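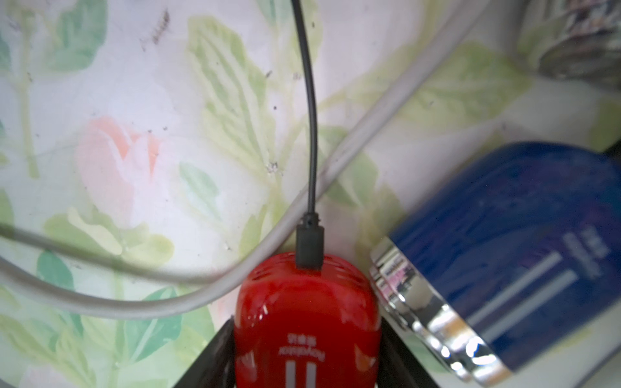

Costume and Prop Tips From My Kitchen Table

I've been sewing, gluing and scrubbing for the Irnham Players for 22 seasons now, and most of it happens at home between dinner and bedtime. People keep asking me for the same handful of tricks, so I've finally typed them up. They're in no order whatsoever!

Sweaty jackets that can't go in the wash

Mix one part cheap, plain vodka with one part water in a spray bottle and mist the lining, mostly the underarms and the back of the collar. Turn the jacket inside out first and hang it somewhere with moving air overnight. Test a hidden spot before you go at it, especially on acetate, which can mark horribly. I skipped the test once on a plum-colored tailcoat and Riku Nishimura had to play the whole second act with his left arm clamped to his side. He was very nice about it.

If you can, sew in dress shields. Snaps are better than stitches, then the shields can come home with you and go through the regular laundry.

Makeup on collars

Greasepaint is mostly grease, so treat it like grease. Scrape off what you can with a spoon, work in a drop of dish soap with your fingertip, leave it 10 minutes or so and rinse from the back of the fabric. Cool water first. Don't put it in the dryer until the mark is completely gone (check by a window in daylight, kitchen bulbs lie).

For shows with heavy makeup I baste a strip of white cotton inside every collar and change it after each performance. An old bedsheet gives you more strips than you'll ever need.

Aging fabric

Tea is lovely but it's slow and it comes out uneven in big pieces. For our last peasant chorus I did two bedsheets' worth of aprons in the bathtub with instant coffee and a good slosh of vinegar, and the house smelled like a diner with a pickle problem for days. Wet the fabric before it goes in or you'll get tide lines. Take it out a shade darker than you want, it'll dry lighter.

For worn knees and elbows, use sandpaper on the dry cloth with a block of wood behind it. A cheese grater works too, but keep one just for that and write COSTUMES on the handle. Mine went back in the kitchen drawer by accident and we had tweed in the lasagna.

Shoes that squeak or slide

Talcum powder under the insole takes care of most squeaks. If the sole is slick, scuff it up with coarse sandpaper, across the shoe and not lengthwise. Ourania Petridis swears by a wipe of flat cola on the bottoms right before curtain. I've tried it and yes, it grips, but it picks up every bit of fluff backstage and you'll be scraping it off afterward.

Fake food that lasts the run

Bread: let a real loaf go completely stale, bake it low until it's dry right through, then brush on two coats of shellac. Paint "do not eat" on the bottom, please. Somebody always gets hungry at tech.

Pie: upholstery foam cut with an electric carving knife, then a crust of salt dough over the top. The salt dough needs to be bone dry before you paint or it will go soft in a damp store cupboard.

Wine: grape juice stains, and I'll fight anyone who says it doesn't. Use water with food coloring, and only a little, and warn whoever does the laundry.

Glue gun burns and glue gun strings

Keep a bowl of cold water right next to you. If you touch hot glue, the finger goes straight in, then under the cool tap for a good long while. For those wispy strings all over your finished crown, a hair dryer on high melts them away in seconds. Keep it moving, though - a foam crown will sag if you park the heat in one place.

Labeling

This is the one I'm bossy about. We counted the costume stock in March and got 531 pieces. The list said 485. That's a lot of vests with no paperwork! I now write the show, the size and the actor's initials on twill tape in laundry marker and stitch it in at the back neck, or inside the waistband on the left. Iron-on tape falls off after a few washes.

Trousers go by waist and inseam, never by "medium". Dalibor Holub and Rocío Barrientos are both a medium and you could fit her in one leg of his.

Storing hats

Stuff the crowns with tissue and set them upside down, brim up, so the brim doesn't flatten. Cedar blocks in the box, no mothballs unless you want the front row to notice. Feathers come off and go in a separate envelope with the hat's name on it, and pheasant feathers especially need something stiff in there with them, a paint stirrer does fine.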